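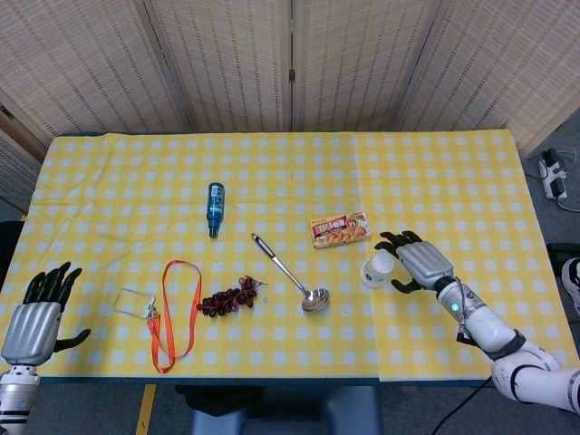 Quiénes somos

Grimwood es una escuela de labores domésticas y organización del hogar. Damos clases a grupos pequeños de personas adultas que quieren aprender a llevar una casa: poner y recoger una mesa, guardar los utensilios de cocina, cuidar la mantelería, limpiar superficies y decidir qué se queda y qué se va.

La escuela abrió en un local de 143 metros cuadrados que antes fue una mercería. De aquella época conservamos el mostrador y los cajones del fondo, donde ahora guardamos manteles, servilletas y paños. El resto se reparte entre una cocina, un aula con mesas de trabajo y un cuarto de almacén que también se usa en clase.

Cómo trabajamos

Casi todo se aprende de pie y junto a una mesa. Al empezar cada ejercicio, la mesa tiene encima cosas que no van juntas: un cucharón, un vasito de plástico, un bote pulverizador, una caja de comida, unas uvas artificiales, una cinta de colgar al cuello. Son objetos corrientes, de los que acaban en cualquier mesa de cocina al final del día. El alumno decide por dónde empieza, agrupa lo que va al mismo sitio y deja la superficie libre para la tarea siguiente.

No damos un orden único. Hay quien retira primero la comida y hay quien prefiere despejar lo pequeño. Lo que sí pedimos es que los productos de limpieza se separen de los alimentos antes de tocar nada más, y que cada cosa se lleve a su lugar en un solo viaje — sin dejarla a medio camino en otra encimera.

Los manteles tienen su propia sesión. Enseñamos a tenderlos, a hacer coincidir los cuadros cuando hay que solapar dos piezas y a doblarlos entre dos personas. Los de cuadros son los más útiles para practicar, pues cualquier desviación se ve enseguida en las líneas. También explicamos cómo medir una mesa antes de comprar tela, un paso que mucha gente se salta.

Los cursos

El curso básico dura 30 horas y se reparte en sesiones de mañana o de tarde. Incluye mesa, cocina, despensa y armario de limpieza. El precio es de 360 euros, con el material de clase incluido. No hace falta traer nada, salvo calzado cómodo.

El curso de cocina y despensa es más corto y está pensado para quienes ya han hecho el básico o viven solos por primera vez. Se trabaja con cajones de utensilios, envases, fechas de caducidad y listas de compra. En julio ofrecemos una versión intensiva, solo por las mañanas.

También hacemos sesiones para residencias de estudiantes y pisos compartidos. En esos casos nos desplazamos nosotros y trabajamos con las mesas y los armarios que haya — no llevamos muebles.

El equipo

La escuela la dirige Svatopluk Jireš, que trabajó durante 25 años en hostelería, primero en sala y después como encargado de lencería y almacén. Imparte las clases de mesa y mantelería y prepara el material de cada curso. El resto del profesorado viene de la cocina de colectividades y de la limpieza profesional.

Los grupos son reducidos para que cada alumno tenga su propia mesa durante los ejercicios. Si un curso se llena, abrimos lista de espera y avisamos por orden de inscripción.

Visitas y contacto

El local se puede visitar antes de matricularse. Conviene pedir hora, ya que durante las clases no atendemos en el mostrador. La matrícula se hace en persona o por correo, y la plaza queda reservada al recibir el primer pago. Quien no pueda terminar un curso conserva las sesiones pendientes para la siguiente convocatoria.

Página actualizada el 12 de octubre de 2022.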